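Kitchen corners – a small gallery

Posted Feb 7, 2026

I've been meaning to put these up for ages! When we took on the shared kitchen at Wovell, there was hardly anything in it, and bit by bit people have brought things along from home. So this is a page about the worktop and what lives on it. There's only one photo up for now (the rest want sorting, and I'm slow), but I've written my notes for the others anyway so I don't forget them.

The kettle. Our second one. The first went to Lamumum with Adeel Gilani when he moved, and I do miss it a bit – it had a lovely loud click.

The bread bin. Far too big for two loaves, so it also holds crumpets, tea towels and, for most of last April, my spare keys.

The mug shelf. Six hooks, four mugs. Please bring yours back.

The toaster oven. My favourite thing in the whole kitchen! I do cheese on toast in it about three times a week, and it'll take a small tray of roast veg if you cut everything up fairly small.
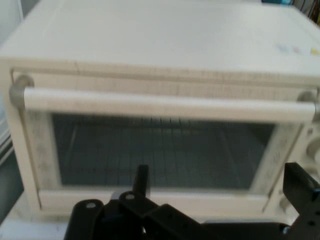
Photo: Aqeel Rizvi / Wovell kitchen pages

I love that long rounded handle, nearly as wide as the oven itself, and you can just make out the rack through the glass. The white round the window has picked up some greyish smudges, so that's my job for the weekend (bicarb and a damp cloth, unless anyone has a better idea). And I'm very fond of the little row of blue, pink and yellow up on the top, over to the right.

If you're using it, pull the crumb tray out afterwards and give it a shake over the bin – it only takes a second. Baking paper is in the drawer with the foil.

Next up will be the pantry shelves, once Aqeel and I have put the tins back in order.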